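Carnet d'atelier, 31 mai 2022
12 partages · 3 commentaires

Suite de l'évaluation du kit Brilurik (pince deux doigts, caméra de poignet, logiciel de prise). Le prêt court encore 5 semaines, après il faut dire à Orlandini si on achète.

Montage repris ce matin. Le câble de la caméra tirait sur le connecteur, je l'ai refait passer côté coude et fixé avec deux colliers. Calibration main-œil refaite dans la foulée, 61 poses. Le résidu est meilleur qu'avec la procédure rapide du manuel, qu'on peut oublier.

Essais de tri sur la table sombre, avec des cubes de couleur et des jouets mélangés. Vitesse laissée au réglage d'usine.

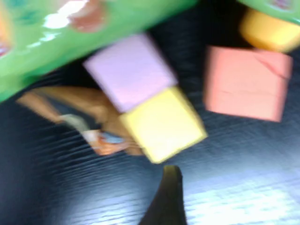 La segmentation tient bien quand le bras est arrêté. En mouvement, les contours bavent et les reflets sur le plastique brillant sont pris pour des bords. Exposition à baisser, quitte à ajouter une lampe. À voir aussi : polariseur, Imton en vend un au bon filetage.

Côté pince, rien à redire pour l'instant. L'ouverture se règle dans le fichier de config et pas dans l'interface, c'est pénible, il faut relancer le service à chaque changement.

Licence : la version d'essai s'arrête à 1000 images enregistrées par session. Penser à vider avant de lancer une série longue. J'ai perdu une heure avec ça.

Reste à faire :
- relancer la série avec exposition fixe
- mesurer la latence caméra
- demander le prix des doigts de rechange (jeu de 4)

Notes récentes
Pince Vuddale : retour de prêt
Calibration main-œil, mémo
Inventaire des câbles, décembre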